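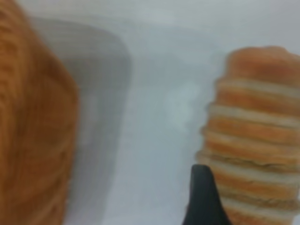 Nous sommes arrivés chez Ciltiner un samedi de janvier, un peu avant neuf heures, avec cette petite excitation qu'on a toujours quand une maison fermée toute l'année ouvre enfin ses portes. Il faut dire que j'en parlais depuis l'automne, et que ma sœur avait fini par céder - à condition, m'avait-elle prévenue, qu'on déjeune bien après !

La visite commence par le vestiaire, où l'on enfile une blouse et une charlotte qui ne flatte personne, puis on suit un long couloir jusqu'à la salle des montages. C'est là que nous a accueillis Efraín Usuga, chef d'atelier, un homme très doux qui parle des couleurs comme d'autres parlent de leurs enfants. Toute la saison d'hiver tourne chez lui autour de l'orange. L'orange brûlé, le caramel, le pêche, et puis le blanc crème pour laisser respirer tout cela. Je n'avais jamais réfléchi au fait qu'une bande claire trop épaisse pouvait alourdir une pile entière, mais quand il nous a montré deux essais côte à côte, la différence sautait aux yeux.

La maison travaille par étages : une couche orange, généreuse, une couche crème plus mince, et l'on recommence. On termine par un dôme, et j'ai été touchée d'apprendre qu'ici on ne cherche pas à le lisser à tout prix. Un dessus un peu bosselé, avec des nuances plus claires par endroits, cela plaît beaucoup à M. Usuga, qui trouve les surfaces parfaites assez tristes. Je suis bien de son avis. Ma sœur, elle, aurait volontiers repris la spatule !

Nous étions 2 groupes ce matin-là et la visite devait durer 90 minutes, mais avec toutes les questions (les miennes surtout, je le reconnais) nous avons largement débordé. On nous a laissés regarder les finitions de près, sur des plans de travail bien blancs, et c'est le moment que j'ai préféré. On se penche, on se tait, on suit les couches du regard de haut en bas.

J'ai été moins convaincue par la salle suivante, consacrée au coffret Dridum. Beaucoup de panneaux, une vidéo dont le son grésillait, et pas assez de place pour s'asseoir - deux dames de notre groupe l'ont fait remarquer fort poliment. La petite boutique rattrape tout cela, avec ses rubans et ses vieux catalogues que l'on peut feuilleter sans se presser.

Pour venir, descendez à l'arrêt Csonka et longez le canal jusqu'au portail vert. Le parking est minuscule, et il était déjà plein à notre arrivée. Pensez à un gilet, la salle des montages est fraîche. Quant au déjeuner promis, nous l'avons pris juste en face, au café Prodach, où la soupe du jour était au potiron.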